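El imperio del tentempié

A media tarde, en cualquier oficina, alguien abre un cajón con el sigilo de un ladrón de joyas. Busca una galleta. Comió hace tres horas y cenará dentro de cuatro, pero el cuerpo, dice, le pide algo.

El cuerpo lleva pidiendo algo desde que existe quien se lo venda. Vlasta Mikuš, historiadora de la alimentación, ha reunido 540 anuncios de aperitivos y sostiene que el hambre de las cinco es un invento con departamento comercial.

- Mi abuela merendaba pan, y solo si había trabajado - cuenta -. Yo meriendo por haber contestado correos.

Sławomir Zieliński discrepa. Dirigió durante 20 años las ventas de Mugo, fabricante de barritas, y asegura que la empresa se limitaba a acompañar al consumidor. Lo acompañó hasta el metro, el gimnasio y la mesilla de noche.

El truco mayor fue el tamaño. Una caja delgada parece una decisión sensata; dos cajas delgadas, también. Starkier, la competencia, encogió las suyas en julio y lo llamó «formato consciente». El precio, menos consciente, se quedó donde estaba.

Mikuš prepara ahora un capítulo sobre la fruta, ese tentempié sin eslogan. Le está costando encontrar anuncios.
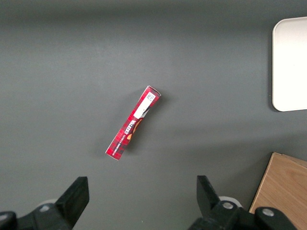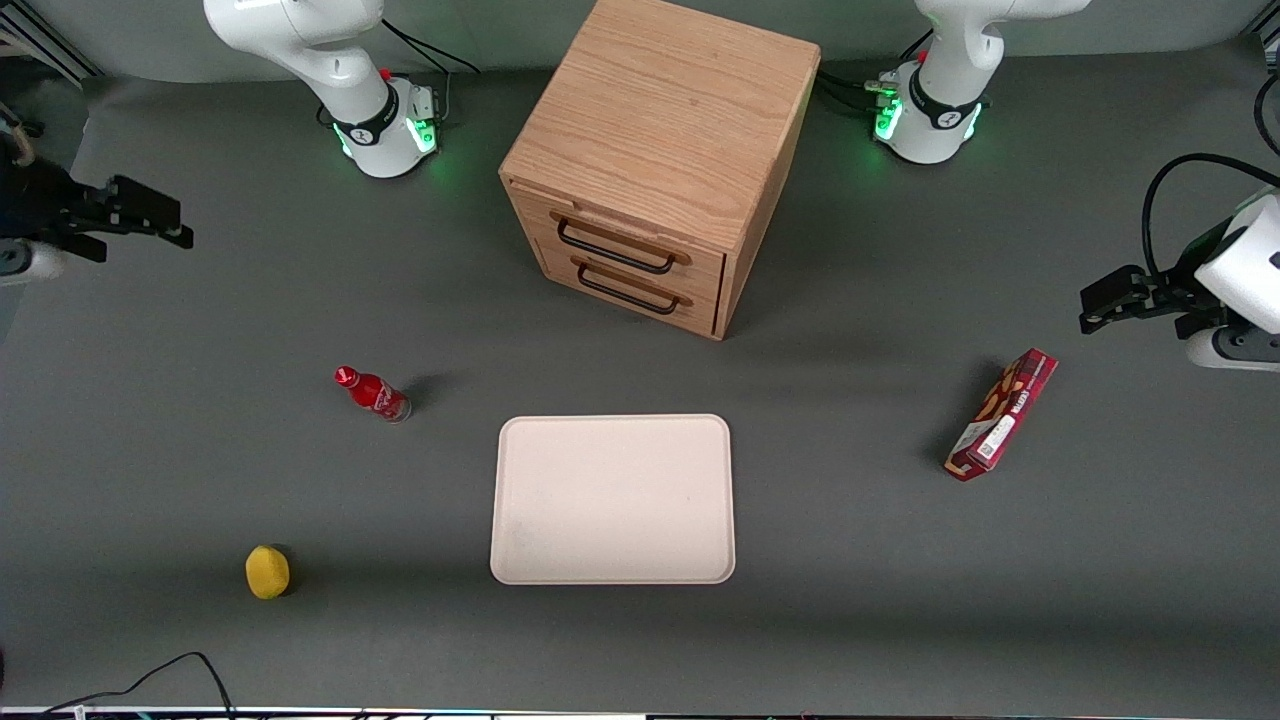
Una caja roja sobre la mesa gris, en las dos imágenes.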